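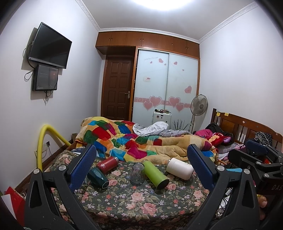

The Cheema rep in Wellton told us the jaws would hold any bottle we owned, provided we went in square. At the bench, that mostly held.

## Forkwood hand-held gripper kit

The kit rents for $715 a month, with a minimum term of 30 days. Both jaws carry textured pads. We ran 80 picks on bottles and cups; eight slipped, most of them on angled approaches. Soft bedding makes a harder surface than a table, as it gives under the load. Replacement pads ship from Piltberg in February.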